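Forum Peau et soins naturels > Peaux sèches et sensibles
Sujet : Hydrolat ou crème d'abord ? (et la brume Lusemen, vous en pensez quoi ?)

mirabelle_54
Bonsoir à toutes et à tous,
Je vous lis depuis longtemps sans jamais oser écrire, alors soyez indulgents si la question a déjà été posée trois fois. J'ai la peau très sèche depuis l'hiver dernier, surtout les joues et le contour de la bouche, avec des petites plaques qui tirent dès que je sors de la douche. Ma belle-sœur m'a offert la brume Lusemen à la rose et je l'aime beaucoup, elle sent bon sans être entêtante, mais une demi-heure après j'ai l'impression d'être encore plus sèche qu'avant ! Est-ce que je m'y prends mal ? Je vaporise, je laisse sécher à l'air, et je mets ma crème un peu plus tard, quand j'y pense (donc pas toujours, je l'avoue).

Tisane&Co
Bienvenue Mirabelle, et ne t'excuse surtout pas, on est là pour papoter.
Je crois que ton souci vient du « je laisse sécher à l'air ». L'eau s'évapore et chez moi ça tiraille tout de suite. Essaie de mettre ta crème, ou trois gouttes d'huile, pendant que le visage est encore bien humide. Je fais comme ça depuis des années, matin et soir, et j'ai pu arrêter les crèmes très épaisses qui me donnaient des boutons sur le menton. Pour l'huile je prends du jojoba, mais l'amande douce va très bien aussi si tu la supportes.

Gaspard_du_Lot
Je vais faire mon grognon habituel, pardon d'avance Tisane. Une brume, c'est de l'eau parfumée dans un joli flacon. Si la crème est bonne, un visage juste tamponné après la toilette suffit largement, et on économise 23 euros. Je dis ça avec affection, ma femme en a quatre sur l'étagère de la salle de bains et je n'ai pas le droit d'y toucher.

Tisane&Co
Gaspard, tu m'embêtes ! L'eau de chez moi est tellement calcaire qu'elle laisse des traces blanches partout, alors sur les joues, tu penses. Je termine toujours avec un hydrolat pour enlever ce qui reste, et je vois la différence quand j'oublie, par exemple en vacances chez mes parents où je n'emporte jamais rien. Après, je suis d'accord avec toi sur un point, certaines brumes sont vendues bien trop cher.

mirabelle_54
Merci à vous deux, vous me faites rire. J'ai essayé hier soir sur peau humide et c'est déjà plus confortable ce matin, mais je ne veux pas crier victoire. Autre question pendant que j'y suis : sur le site de Judar il y a une offre, deux petits flacons offerts pour un grand acheté, jusqu'au 18 avril. Quelqu'un a déjà commandé ? Je ne vois pas les flacons offerts dans mon panier et ça me chiffonne un peu.

Gaspard_du_Lot
Ma femme me dit (elle lit par-dessus mon épaule) que c'est normal chez Judar, les cadeaux sont glissés dans le colis à la préparation et n'apparaissent pas avant. Elle a reçu les siens sans problème. Par contre il faut que le grand flacon soit au prix normal, sinon rien du tout.

lavande.et.compagnie
Je ne suis pas d'accord avec l'idée qu'il faut profiter des offres à tout prix. Un hydrolat sans conservateur, ça tourne ! J'ai jeté presque 300 ml de fleur d'oranger l'an passé parce que j'avais fait des réserves comme un écureuil. Regardez bien la date, gardez au frigo une fois ouvert, et achetez petit. J'avais un flacon Plustwood dont le pulvérisateur crachait de grosses gouttes, très désagréable, j'ai fini par récupérer celui d'une vieille brume et depuis ça va mieux.

Felista Okoth
Bonjour tout le monde, j'arrive avec mon pavé, vous me connaissez.
Je suis plutôt du côté de Tisane, avec une petite réserve. Quand il y a des plaques qui reviennent toujours au même endroit, Mirabelle, je ferais quand même voir ça par un médecin ou un dermatologue avant d'essayer dix produits. J'ai traîné le même genre de rougeurs pendant 6 mois en pensant que c'était le froid, et c'était mon dentifrice à la menthe, tout bêtement. Le jour où j'ai changé, le tour de la bouche s'est calmé en une quinzaine, alors que j'avais essayé la rose, la camomille, le bleuet et je ne sais plus quoi encore.
Pour les masques à l'argile, que tu n'as pas mentionnés mais je te vois venir, vas-y très doucement. Sur peau sèche je n'en fais plus qu'un par mois, délayé avec de l'hydrolat et une cuillère de miel, et je le rince avant qu'il ne craquelle. Je prépare toujours mon mélange dans une assiette plate à petit rebord, on écrase mieux les grumeaux que dans un bol.

Une assiette rose, sur une table blanche :

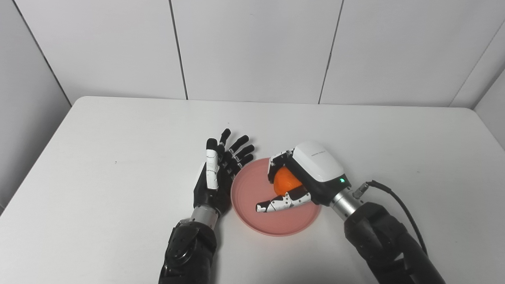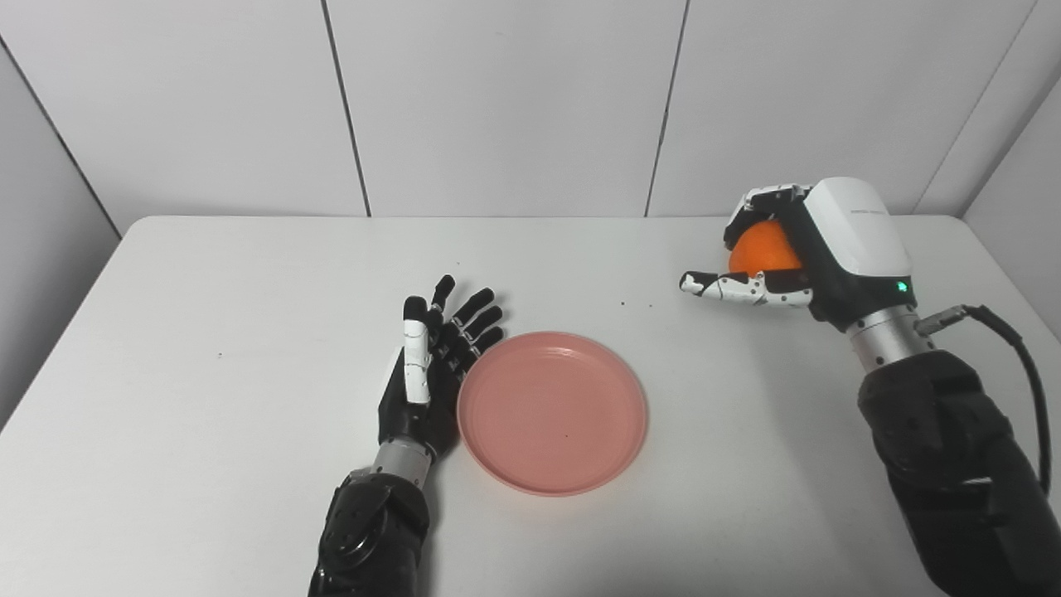 Ensuite je l'applique au pinceau, en évitant bien le contour des yeux, et je garde une brume à portée de main pour que la pâte reste souple. Cinq minutes, pas plus ! Et la crème tout de suite derrière, sur peau humide, on y revient toujours. Le miel, par contre, oubliez si vous êtes allergiques aux produits de la ruche, ma cousine a eu une belle frayeur avec ça.

lavande.et.compagnie
D'accord avec toi Felista pour le médecin, mais l'argile sur des joues qui pèlent déjà, même cinq minutes, moi je dis non. Flocons d'avoine mixés et un peu d'eau tiède, c'est bien plus doux et ça ne coûte rien.

Felista Okoth
Tu as sans doute raison pour des plaques à vif, je pensais à une peau simplement sèche. Mirabelle, écoute Lavande sur ce coup-là et attends que ça se calme.

mirabelle_54
Quelle gentillesse, merci ! Je note tout dans mon carnet. J'ai rendez-vous chez le médecin en mai, d'ici là j'arrête l'argile (oui, Felista, tu m'avais bien vue venir) et je continue la brume avec la crème juste après. Et je vais regarder mon dentifrice, il est à la menthe lui aussi, tiens.

Gaspard_du_Lot
Donne-nous des nouvelles après le rendez-vous. Ma femme demande quelle rose c'est, la Lusemen, l'ancienne formule ou celle avec le bouchon doré ?

mirabelle_54
Bouchon doré ! Dis-lui que je la trouve un peu plus légère que l'ancienne, que ma belle-sœur m'avait fait sentir.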